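Search this site Enter keyword Go

Council Notes, March 2018
2 min read

The Jullberg expenses affair has entered its second month, and the deputy leader of Vendton council has finally published his receipts. There are 13 of them. The one everybody wanted, for the dinner at the Naseri Hotel, is the one he says went through the wash.

You may recall that the council banned paid hospitality last year, in a motion the deputy leader proposed himself and spoke to at some length. He now says the dinner was a "working supper" and fell outside the rules. The host was Hemodus, the firm bidding to run our car parks, and the bill came to £614 for a table of six. They must have worked very hard.

The standards panel met last week and found that he had been "unwise", a word it reached after three hours in private. He has been asked to write a letter of apology. It doesn't say to whom, so do check your post.

A petition calling for him to step down has passed 2,000 names, which is more people than voted for him. The leader says she has full confidence in her deputy and would like to talk about bins. The opposition would like to talk about the dinner, having taken up the subject of hospitality with great energy after the photographs of its own Christmas outing were removed from the website. 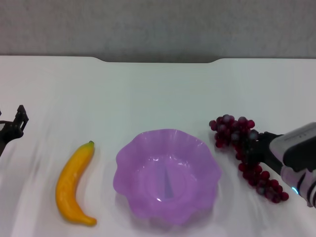
What happens next

The car park contract goes to full council in April. The deputy leader has offered to leave the room for the vote, though he would like to stay for the debate. Papers run to 101 pages and can be read at the town hall front desk, if you ask for them by name.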